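Keeping honey from going hard, and what to do when it does

Most raw honey sets sooner or later. It hasn't gone off. The glucose comes out of solution and forms crystals, and how fast that happens depends on the flowers the bees were working. Canola honey can set in weeks. Yellow box and leatherwood stay runny much longer.

Keep the jar in the pantry, away from the stove. The fridge is the worst spot for it, as cool temperatures speed up the crystals. Put the lid on firmly every time. Honey pulls moisture out of the air, and a damp top layer can start to ferment. Use a clean, dry spoon too, as toast crumbs give crystals something to grow on.

To soften a jar that has set, stand it in a bowl of warm tap water with the lid loosened. Change the water when it cools and stir every so often. A 450 g jar can take most of a morning if it has set right through. Don't use boiling water or the microwave if you care about the flavour, and don't heat a squeeze bottle at all. Scoop the honey into glass first. 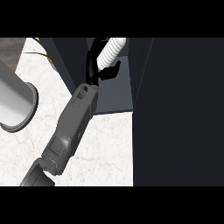 Tipping the last of the honey from one jar into another is slow work, so let gravity do it. Rest the full jar upside down over the empty one with a wide funnel between them, and prop it so it can't slide. You want the top jar on a slant, on much the same sort of diagonal as that grey arm, with the low side of the rim over the funnel. Leave it in a warm kitchen overnight with a clean tea towel over the lot. Scrape the shoulders of the jar with a thin spatula in the morning.

For baking, wipe the measuring cup with a little neutral oil before you pour and the honey will slide straight out. If you're swapping it for sugar, use a bit less and cut back the other liquids. Turn the oven down slightly, as honey browns early.

Chaltu Belay wrote in to ask about set honey on toast. Leave it as it is. It spreads better and doesn't run off the crust. If it feels gritty, beat it with a wooden spoon for 2 minutes and put it back in the jar.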